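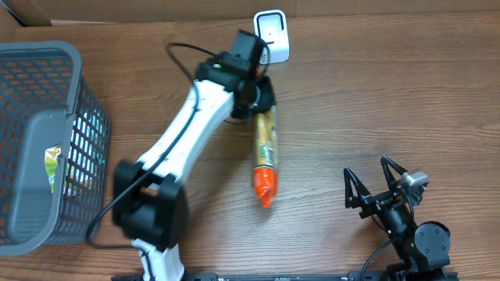
Bench rules for the two-arm table, redraft. The old sheet was written when there was one arm on the rail and it reads that way, so I went through it line by line this afternoon with the pick tasks set out. First change is orientation. The old wording says "grasp the object securely", and a bottle held by its upper end with the orange cap at the lower end meets that perfectly well. From now on a cap-down hold on anything with a screw or push cap counts as a fault unless the task card asks for it. Log it, put the object back by hand, start again.

Cables. The big arm's cable goes over the wrist in a loop and back down past the elbow. The old sheet only asks for "adequate slack". New rule: before any run, take the arm by slow jog to both ends of its task range and watch the loop the whole way. If it touches the basket or the other arm at any point, re-tie it and repeat the check. The same goes for the thin cable on the small arm, which the old sheet leaves out altogether.

Second arm. If a task uses one arm, the other one is parked and has its own line on the run card. I would like to say powered down as well, but Kuzmenko's controller needs a full restart when one arm drops off, and then we lose the session numbering. Left as "parked, motion disabled" for now. To raise with Kuzmenko.

Hands. Nothing goes over the rail while motion is enabled, including to straighten a basket. A green light on an arm is not permission to reach in. People have been treating it as that, me included. The only thing that counts is the disable state on the Grisus panel, read out loud by whoever is at the panel.

Speed. Cap for shared-table work stays at 90 mm/s at the gripper until Prono send the revised stopping figures. Their current note gives 129 ms from button to brake, but that was measured with an empty gripper and we rarely run empty.

Logging. Run 3046 has no fault code although the operator's comment mentions a slip. Run 2274 has a code and no comment. Both fields are compulsory from now on – "none" is an acceptable entry, blank is not.

Still open: whether snack packets and bottles can share a basket during mixed picks. Nurnent's guidance keeps soft and rigid items apart and gives no reason. Will try it both ways before copying the rule across.

Last updated: March
2 comments · 5 shares

Recent entries
Gripper pad wear, second check
Run card template, version with parked-arm line
Notes on the Grisus panel labels
Emergency stop test, monthly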